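# Looking after the arm on the kitchen table

Skutine sold us on this cell as something that needs almost no attention. I've kept the log for it since June, and I don't believe the brochure. It's a decent arm. It also has a cable problem, a screw problem and a table that gets knocked out of place, and all three come back as soon as you stop checking.

The layout was drawn up by Gleice Bragança: white table, white arm, toy food, a plate with a ketchup bottle across it, and a black appliance standing off to one side. Everaldo Prado wrote the check sheet. I've cut it down twice. The gallery is for whoever takes the next turn, so read the lines between the pictures before you touch anything.

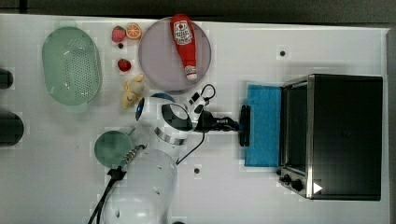 Wrist over the table, gripper toward the blue cloth by the toaster oven. Look at the thin black wire looping from the wrist. Slack is fine, a snag isn't.
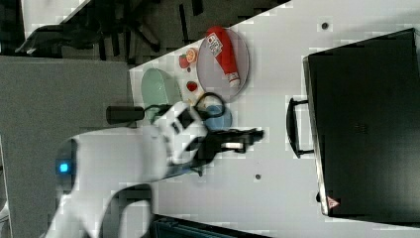

Gripper open over the table, small blue light showing on the lower casing. I've been told a blue light means all is well. I'd call it a sign that the arm has power and check the rest by hand.
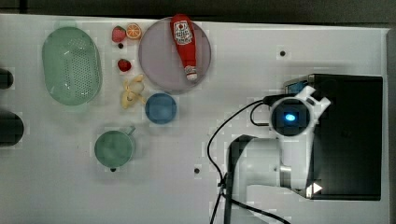
A wide loop of cable lying across the white surface, and another one passing beneath the arm. Run a finger along both before the first move of the day.

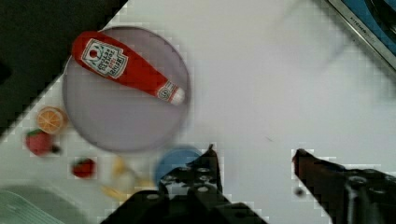

*Plate, bottle and toy fruit on the white table, same in all four; the last is the view from the wrist, with the finger screws showing.*

## What I check, and what I've stopped checking

**Cables.** Move the arm by hand through its full reach with the power off and watch the loops. The Mendonça clips we bought were supposed to end this job. They held for 149 cycles and then let go at the wrist, so now I use plain hook-and-loop ties and replace them when they look tired.

**Finger screws.** Check for play every 100 cycles. The manual says you can wait longer. I tried that, and one finger had enough wobble to miss a strawberry. Snug them with the short driver and stop there — the threads are softer than they look.

**Wrist camera.** Wipe it with a dry cloth. Kanwood sells a cleaning kit for this. I used it for a month and couldn't see a difference, and neither could Everaldo.

**Table position.** Daltedton's installer swore the feet wouldn't creep. They do. I put tape on the floor and I check the feet against it. If the table has moved more than 2 millimeters, redo the zero point before you run anything.

**Speed.** Leave it at 80 percent. I know it goes faster. I've yet to see a reason to want that with loose cable near the joints.

I dropped the weekly grease check. The joints are sealed, and all we ever did was wipe the outside and sign the sheet. Gleice wants it back on the list. She can have it when someone shows me a joint that needed it.

Write down the cycle count when you finish, even if you didn't fix anything. The blank lines in the log are the ones that cause arguments later.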